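Monday, February 3, 2020

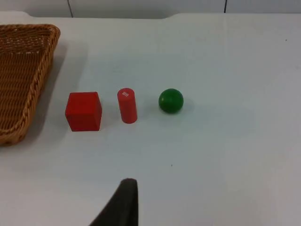
*Wicker basket, red cube and red cylinder on the white top.*

Spent most of the morning on the Drunholm blocks and I'm rather pleased with them! The red is the second Burivent tin, batch 571, and it went on far more evenly than the first one did (I still have four cubes to sand back from that lot, sigh). Edges are eased by hand with 131 grit paper – yes, that's really what the supplier's packet says, I looked twice – and I like how soft they feel now.

The basket came from Van Beek. I'd been all for a plain box, but the braided rim is lovely to get hold of and the diagonal weave inside doesn't snag, so I've come round to it. Domeo want to know if a full set will go in flat. Haven't tried yet.

Cylinders: I keep wanting them a touch fatter. Next to the cube they look a bit mean. Will turn four more on the wide blank and compare before anyone orders wood for May.

Also, we're out of tack cloths again. And whoever has the small square, please put it back on the hook by the lathe.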